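Oanh Vi was on her knees when I got to Indthorpe, tugging at a corner of carpet with both hands. "Don't get up," I said, which was silly, as she clearly had no plans to.

She and her business partner, Tài Bùi, do floors and color for small workplaces under the name Drikport. If you've sat in the waiting room at Cloutier you've had your feet on one of their carpets, and you probably didn't notice. Oanh is fine with that. "People look at walls," she told me. "They look at the floor when they drop something."

We talked mostly about gray, because she loves gray and I wanted to know why. My own apartment has a gray carpet and I've been mad at it for six years! She asked me if it was one flat color. It is. "Well, there you go," she said, and gave me a look like a dentist.

What she likes is a streaky one, light and dark fibers running along together in lines. Crumbs vanish into it. So do the tracks from chair wheels. Tài, who had come in with coffee by then, said they once looked at 146 samples for a single job and he couldn't tell the last 100 apart. "She could," he said. "She had them in order on my kitchen floor, and I had to walk around them to get to the fridge."

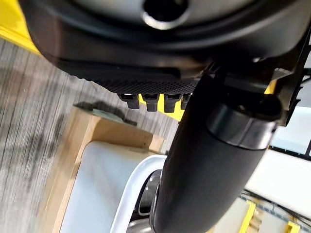 The yellow was his idea, and they argued over it for most of November. Oanh wanted something quiet next to all that gray, a soft green maybe. Tài wanted a yellow you could find from the far end of a building. "I said it would look like a school bus," Oanh said. "He said, what's wrong with a school bus?" She gave in after living with a test piece for a week – she'd leaned it by her desk and caught herself being cheerful near it.

I asked what goes wrong most often. Direction, they both said, right on top of each other. A lined carpet has to be laid so the lines run the way you want people to walk, and at Ralemeck they had one room going sideways before anybody stood back far enough to see it. Tài paid for the new carpet, $1,316, and he still has the receipt. He says he keeps it for taxes. Oanh says he keeps it to feel bad.

Before I left I asked what I should do about my apartment. Oanh thought about it for a while, still holding her coffee. "Get a rug," she said. "Something with a stripe." Tài said yellow, and she told him to go load the van.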